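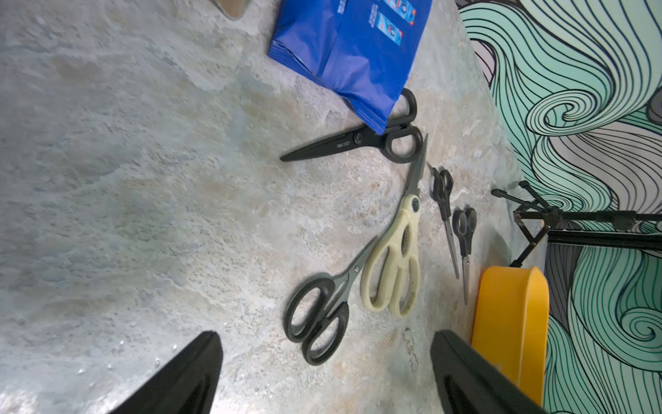
Best way to sharpen household scissors?
Asked November 19, 2021

Mine fold fabric instead of cutting it. Is foil enough?

Answer 1
Foil only takes off burrs. Use a fine stone on the beveled side, 20 strokes, always away from you - leave the flat side alone. Then put a drop of oil on the pivot.

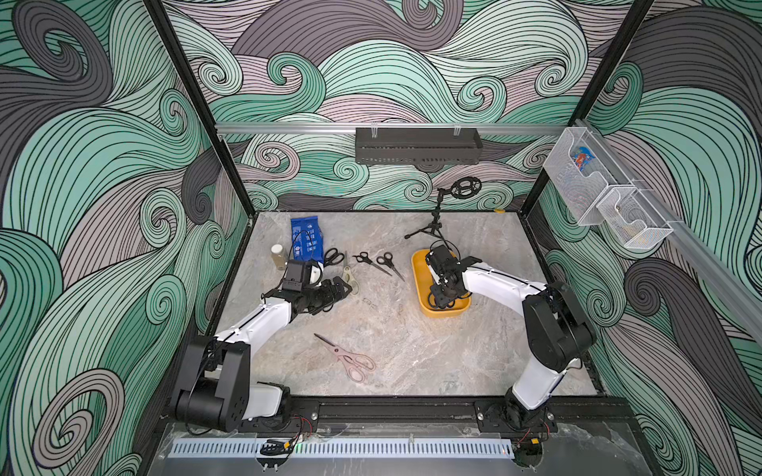 Cream-colored scissors, on the left

Answer 2
Check the screw first. Mine was loose.

Answer 3
The Pesonen shop in Dramham does them for $6 a pair. I took 4 in October, no complaints.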